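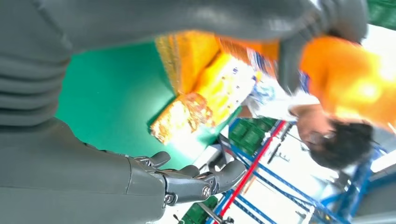
Slide 2 - The packing table

OK, so this is the green table at Judton, and it's where I want to spend most of my time today. Leave this one up while I talk. Don't rush it!

Say hi first. I'm Hanna Laskowska, I run the packing floor at Likard, and I was packing boxes myself for years before anybody let me near a planning meeting (so if I get too fond of tape guns, stop me).

What people always ask me is how many jobs the robot took. Fair question. We had two people per table before June and we have two people per table now. What changed is what they do all day. The reaching and the repeat lifting went down a lot. The deciding went up. Somebody has to look at a wrinkly foil bag and a box and say which one goes in first, and the hand is still pretty bad at foil. It likes boxes. Boxes hold still!

Tell the Pietrzak order story here - 3,373 packs, mixed bags and cartons, and the crew re-sorted the whole thing so the soft stuff came to the people and the square stuff went to the arm. I didn't plan that. They worked it out over coffee and told me afterward.

Slide 3 - What we got wrong

Training. We gave everyone a 200 page binder from Mernidel and figured that was that. It sat on a shelf. What people wanted was an hour at the table with someone who'd already done it, and permission to hit stop without filling out a form. We dropped the form. I should have done it sooner, and I'll say so.

Also pay. If you ask packers to watch a machine, fix its mistakes and teach the new folks, that's a different job and it needs a different rate. Pause here, managers in the room will shift around in their seats.

And the noise! We never asked about the noise. Ask about the noise.

Slide 4 - Questions

If it's quiet, start with the shift swap thing. Likard people can jump in, they know it better than I do.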